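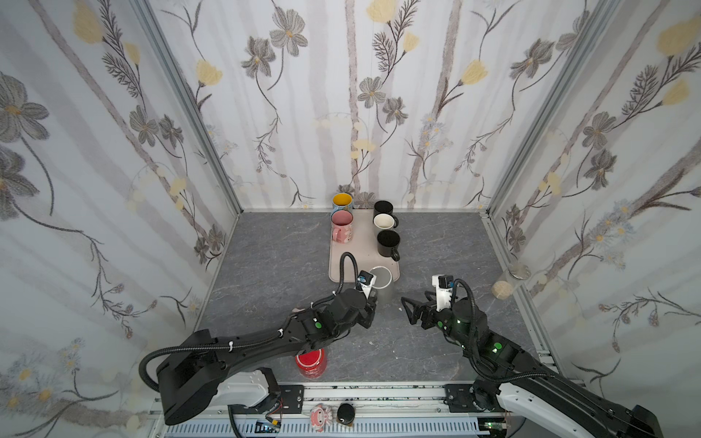 Why would an office pay for mugs when everybody already has too many at home? And do they have to match, that was the other thing, signed Embla Dahlgren, came in through the contact form our first August.

Second part first. No, they don't have to match. Ours never do. A black one next to a pink one with a cartoon on it is pretty much the house style.

As for paying – people at home do have too many. People at work have four, and three of them are in the sink. That's the gap we work in.

About Drovetari

We lend mugs. Also glasses, jars for dry goods, and the trays it all sits on. Offices mostly, a few clinics, one rehearsal space, two church halls. You get a tray, it gets swapped when you want it swapped, chips and cracks are our problem.

Started in Lungile Mokoena's garage with 81 mugs bought as a single lot from a diner that was closing. Most of those are gone now. Some broke, some just walked off with people, which happens, we plan for it. Today there are 2,000 in rotation and a second room for the shelves.

We're still small. Seven customers the first winter, and one of them was Lungile's dentist. Phones get answered by whoever is nearest. Deliveries go out in the morning, washing and sorting in the afternoon, and the paperwork gets done when it gets done.

What's on a tray

Depends on the size of your team. The standard is the beige tray with the rounded corners, raised rim so things don't slide off when you carry it down a hallway. We tried a darker one for a while. It looked great and showed every drip.

On it, a mix. At least one mug with a bright inside, yellow if we have it. People grab those first and remember which one was theirs. Plain black for the folks who don't want to think about it. A clear glass for tea or water if you ask. Handles mostly facing out on the right side, unless you tell us your kitchen opens from the left.
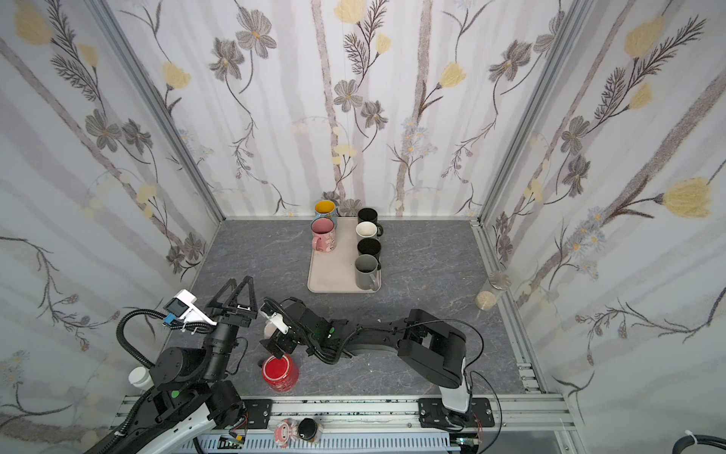
Left-handed offices do exist, by the way. We have one. Five people, all lefties, and they'd been turning every mug around for months before anybody mentioned it. So now it's a question on the sign-up form.

Jars are extra. Clear, with a lid, good for rice, sugar, oats, whatever your kitchen goes through. We supply them empty and you fill them. Please dont send them back with food in, it slows the wash down for everyone.

Prulau trays

Prulau is our short-term version. One event, one weekend, one very long meeting. Same mugs, same trays, you just give everything back at the end. Rinsed is nice. Scrubbed is our job.

Returns are easy. Stand the mugs up on the tray, handles where they fit, leave it by the door. If a few are missing, say so on the slip and we'll top you up next round. The first missing mug each month is free, after that there's a small charge.

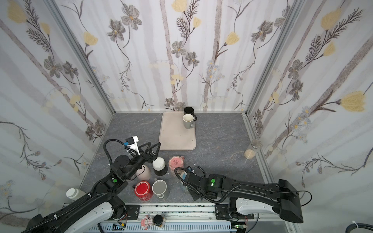
How we lay things out

We work on dark stone-look counters, all of them gray. Pale mugs show up, pale trays show up, and a chip of glaze shows up fastest of all. The flowered wallpaper was Lungile's pick. Three other patterns were voted on and she went with this one anyway.

Back row gets filled first. Tall pieces behind, short ones in front, so a hand coming in doesn't knock anything. Then a look at the rims, a look inside, a finger around the foot of each mug for rough spots. Anything rough goes on the low shelf and gets smoothed or retired. Retired ones go to Praltel, the plant nursery across the lot, and come back around to us as pots with little succulents in them. You can buy one at the front desk.

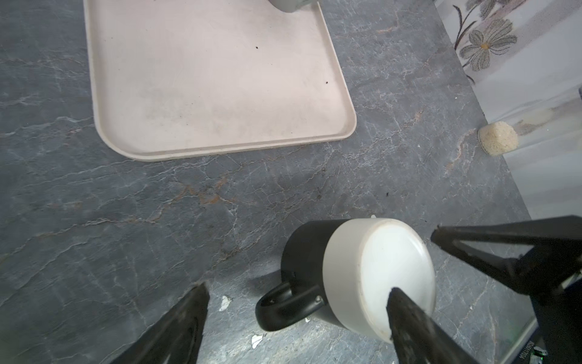 4 min read

Mugs tip over. Ours get tipped over a lot more than yours ever will, and we'd like them to survive it. So we buy heavy bases and handles that are fixed on properly. A handle that wiggles even slightly is out that same day, no second chances.

Glasses are harder. We lose more of those than anything and have mostly accepted it.

Visiting

Come by if you want to pick your own set, plenty of customers do. Ring the side bell, the front one sticks. Bring a box, and something soft to put between teh mugs.

Parking is shared with Insaurralde, the tile place, so please keep off their loading strip in the mornings.

New trays, swaps, lost mugs, questions about jars – use the contact form or call the desk. Embla, if you're reading, your second tray is ready.

Page updated Sep 18, 2018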